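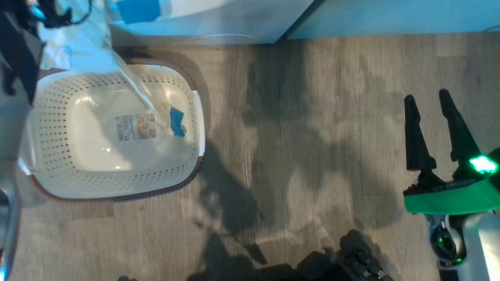 Verschobene Lasten

Wann ein Haushalt Strom verbraucht, war für die Abrechnung lange ohne Bedeutung. Der Ferraris-Zähler im Keller summiert Kilowattstunden, einmal im Jahr wird abgelesen, und für den Lieferanten gilt das Standardlastprofil: eine geglättete Kurve mit Mittagsspitze, Abendspitze und einem tiefen Tal in der Nacht. Für eine große Zahl von Kunden stimmt dieses Profil recht gut. Für das einzelne Haus stimmt es fast nie.

Mit dem Gesetz zur Digitalisierung der Energiewende, das den Einbau intelligenter Messsysteme regelt, rückt der Zeitpunkt des Verbrauchs wieder in den Vordergrund. Neu ist der Gedanke nicht. Nachtspeicherheizungen wurden jahrzehntelang über Rundsteuersignale geladen, damit Grundlastkraftwerke nachts Abnehmer hatten. Heute liegt das Angebot anders. Photovoltaik liefert mittags, Wind liefert unregelmäßig, und das alte Nachttal ist nicht mehr zwangsläufig die günstigste Zeit.

Ein Mietshaus als Messobjekt

In der Siedlung Vellton läuft seit Februar ein Feldversuch, an dem 49 Haushalte teilnehmen. Der Versorger Voltura stellt die Tarife, das Ingenieurbüro Hutsuliak wertet die Messdaten aus. Erfasst wird der Verbrauch im Viertelstundenraster, übertragen über ein Gateway mit der Typbezeichnung Cundwood, das im Zählerschrank auf der Hutschiene sitzt. Die Wohnungen wurden nicht umgerüstet. Kein Gerät wird ferngesteuert, die Bewohner erhalten am Vorabend eine Preistabelle für den Folgetag und entscheiden selbst.

Die Tabelle kennt drei Preisstufen. Eine feinere Abstufung hatte Voltura zunächst vorgesehen und nach einer Vorstudie verworfen. »Wer stündlich wechselnde Preise per Hand verfolgen soll, tut das ein paar Tage lang«, sagt Halyna Fedoruk, Projektleiterin bei Hutsuliak. »Danach verschwindet der Effekt in der Streuung.« Mit drei Stufen bleibe er messbar, wenn auch auf niedrigem Niveau.

Niedrig ist das Niveau aus einem einfachen Grund: Der größte Teil der Haushaltslast lässt sich nicht verschieben. Beleuchtung, Herd und Unterhaltungselektronik folgen dem Tagesablauf. Kühlgeräte takten nach Innentemperatur und dulden nur kurze Pausen. Router, Ladegeräte und Bereitschaftsschaltungen laufen durch. Übrig bleiben Vorgänge, deren Beginn frei wählbar ist und deren Ergebnis erst Stunden später gebraucht wird, im Wesentlichen also Spülen, Waschen und Trocknen. Wo elektrische Warmwasserspeicher vorhanden sind, kommen diese hinzu. Ein gut gedämmter Speicher mit 200 Litern ist thermisch so träge, dass der Ladezeitpunkt im Komfort kaum auffällt.

Was in der Kurve steckt

Das Lastprofil eines Waschgangs besteht aus zwei sehr ungleichen Teilen. Am Anfang steht die Heizphase mit hoher Leistung und kurzer Dauer. Darauf folgt ein langer Abschnitt, in dem der Antrieb reversiert und nur wenig Leistung aufnimmt, unterbrochen von den Schleuderphasen. Ein Programm mit 60 Grad benötigt deutlich mehr Heizenergie als ein kaltes, während die mechanische Arbeit annähernd gleich bleibt. Für die Lastverschiebung heißt das: Verlegt werden muss vor allem der Programmbeginn. Ob der Rest des Waschgangs in eine teurere Stufe hineinläuft, fällt rechnerisch kaum ins Gewicht.

Beim Trockner hängt das Bild von der Bauart ab. Kondensationstrockner mit Widerstandsheizung ziehen über den gesamten Lauf hohe Leistung und takten erst gegen Ende. Bei Wärmepumpengeräten liegt die Aufnahme flacher, in den Messreihen aus Vellton bei rund 700 Watt im Mittel des Hauptabschnitts, dafür dauert der Vorgang länger. Netztechnisch ist das zweite Profil angenehmer. Wirtschaftlich schwächt es den Anreiz, weil mit dem Verbrauch auch der mögliche Preisvorteil schrumpft.

Daraus ergibt sich ein Zielkonflikt, der in der Fachdiskussion gern übergangen wird. Effizienz und Flexibilität konkurrieren um dieselben Kilowattstunden. Ein Haushalt, der seine alten Geräte gegen sparsame tauscht, senkt seinen Bedarf und verliert zugleich einen Teil dessen, was er verschieben könnte. Für die Stromrechnung ist der Tausch trotzdem fast immer der wirksamere Schritt, sofern der Anschaffungspreis außer Betracht bleibt.

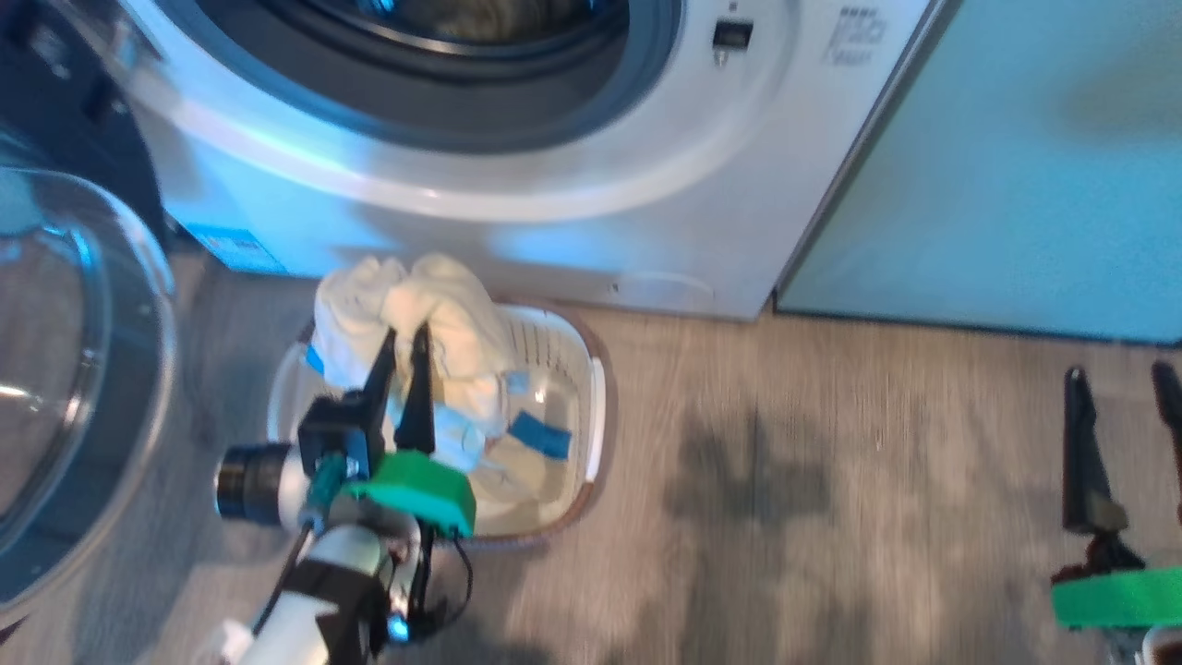 Grenzen außerhalb des Zählers

Ein Teil der Hindernisse ist nicht elektrischer Art. Hausordnungen schränken den Betrieb lauter Geräte in der Nachtruhe ein, Holzbalkendecken übertragen Schleuderdrehzahlen bis in die übernächste Wohnung. Hinzu kommen Bedenken wegen Wasserschäden bei unbeaufsichtigtem Betrieb. Die Versicherungsbedingungen sind in diesem Punkt uneinheitlich, und auch ein Wasserstoppsystem am Zulauf ändert nichts daran, dass viele Mieter beim Waschen zu Hause sein wollen.

Thitima Prasertsri, bei Voltura für die Tarifgestaltung zuständig, hält das Mittagsfenster deshalb für aussichtsreicher als die Nacht. Es fällt mit der Einspeisespitze der Photovoltaik zusammen und kollidiert mit keiner Ruhezeit, sofern die Hausordnung keine Mittagsruhe vorsieht. Nachteilig ist, dass Berufstätige zu dieser Zeit außer Haus sind. Die Startzeitvorwahl löst das Problem nur zum Teil: Fertige Wäsche bleibt bis zum Abend in der Trommel liegen und knittert, und manche älteren Geräte bieten gar keine Vorwahl.

Offen ist ferner die Frage des Gegenwerts. Beschaffung und Vertrieb machen nur einen Teil des Endkundenpreises aus, der größere entfällt auf Netzentgelte, Umlagen und Steuern. Solange diese Bestandteile zeitlich konstant erhoben werden, kommt eine Preisspreizung an der Börse beim Kunden stark verdünnt an. In Vellton trägt Voltura die Differenz aus Projektmitteln. Auf einen regulären Tarif ist das nicht übertragbar, und Prasertsri macht daraus kein Geheimnis.

Auch die Messtechnik kostet. Gateway, Kommunikationsanbindung und Betrieb müssen aus einem Vorteil finanziert werden, der bei kleinen Wohnungen unter den Messkosten liegen kann. Anders rechnet sich die Sache bei Wärmepumpen und Elektrofahrzeugen, deren Energiemengen um ein Vielfaches größer sind und deren Steuerung ohne Zutun der Bewohner auskommt.

Auswertung

Hutsuliak vergleicht die Teilnehmer mit einer Kontrollgruppe aus demselben Netzbezirk, die zum Einheitspreis beliefert wird. Bereinigt wird um Außentemperatur, Ferienzeiten und Haushaltsgröße. Der Zwischenbericht mit Stand September 2016 weist eine Verlagerung aus der Abendspitze in die frühen Nachmittagsstunden aus, die an Wochenenden deutlicher ausfällt als an Werktagen. Zur Dauerhaftigkeit macht er keine Aussage. Fedoruk will die Heizperiode abwarten, in der die Trockner häufiger laufen – und in der die Mittagsspitze der Photovoltaik zugleich am schwächsten ist.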